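The Mouse That Eats Batteries

Junpei Hirano has bought over 200 used computer mice in the past 7 years, most of them black and most of them cheap. He tests them, cleans them and sells them on to schools and small offices.

The first thing he does with a wireless one is turn it over and open the battery compartment.
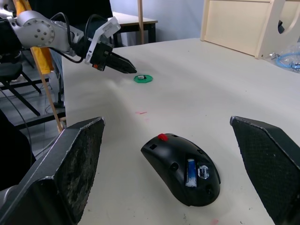 A single AA should last months, he says. When a customer complains of a dead mouse, he looks for dirty contacts before he looks for anything else. A cotton swab and a little vinegar will usually clear them.

Shape is harder to fix. Hirano keeps two mice on his own table and switches hands after lunch.
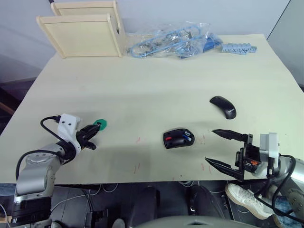

His wife, Merja Vuorinen, prefers the slimmer kind and has used the same one since December. She takes the battery out when she travels.
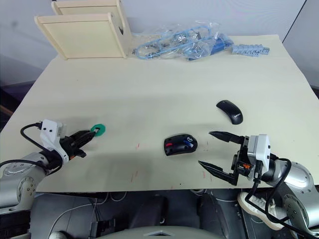 Two black mice on a cream-colored tabletop. The one farther back carries a faint Lenovo logo.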